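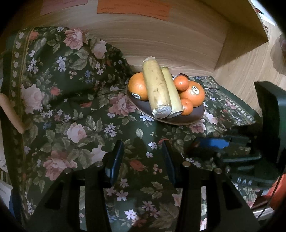 Tonport Trial Puts Household Robots to Work on Fruit, Folding and Stockroom Shelves

TONPORT, 2022-10-16. Can a machine clear a plate of fruit without bruising anything or dragging the tablecloth along with it? After a season of trials in homes and small shops, the team at Stedodness has an answer it is happy to share: quite often, yes, and a good deal more often than it could in June.

The company today published the first results of Kravets, its project on everyday chores. Kravets asks a plain question. Which of the jobs people do at home or on a shop floor can a machine do now, start to finish, with no one stepping in? The team tried 55 different chores, from putting groceries away to straightening a display of greeting cards, and scored every one of them pass or fail.

"We are thrilled with where this has gone," said Ainhoa Villanueva, who leads the project. "A year ago I would have told you fruit was out of reach for us. A big orange and a mandarin need completely different grips, the peel is dimpled, there's a sticker on it, and then somebody sets a long slippery thing across the top of the pile! Now I watch the arm pick its way through a full plate and I still grin every time."

Much of what the robots know comes from people. Participants carried out their usual chores with a two-fingered gripper in hand, in their own rooms, on their own furniture and fabrics. The recordings were then used to teach the robot arm. In all, the project gathered 217 hours of this kind of work. Participants were asked to leave things as they normally would, so the recordings have patterned cloths in them, folds and wrinkles, notes stuck on the woodwork and whatever else belongs to a lived-in room.

Results by type of chore

Picking up and moving single objects went best. The robot completed 177 test runs in this group without help, including runs with citrus fruit, mugs, folded towels and boxed goods from a store shelf. Fruit piled on a plate was harder than fruit in a row, and the arm still tends to go for the largest piece first, even when a smaller one is sitting on top of it.

Soft goods were mixed. The arm can fold a dish towel well. It cannot yet make a bed, and loose cloth under other objects remains a real problem: a finger that closes a little too low takes hold of the fabric along with the fruit. Dark printed fabrics caused more of these slips than plain ones, and the team is working on that now.

Shop-floor work was tested at Closon, a home goods store in Tonport that opened its stockroom to the project after hours. Restocking boxed items went smoothly. Hanging clothes did not, and the robot was slow at everything. A person at Closon finished the same shelf while the machine was still on its second row.

"It's slow, and it's careful, and I like having it here," said Ainhoa Calvo, who manages the store. "My staff were cheering for it by the end of the week. Would I hand it the whole stockroom? No. Would I let it do the bottom shelves, where everybody's back hurts? Tomorrow, if they'd leave it with me."

What comes next

Kravets will run for another 3 years. The next round adds washing produce, sorting laundry and wiping counters, and the team hopes to include more kitchens with poor light and narrow worktops. Stedodness will publish the full list of chores with the score for each one, failures included, so that other groups can try the same jobs and compare.

Households and shops in the Tonport area that would like to take part can write to the project office. No technical background is needed, and a short practice session is provided.

Last updated: 2 days after first release

Contact: Kravets Project Office, Stedodness, Tonport | © Stedodness. All rights reserved. | Back to top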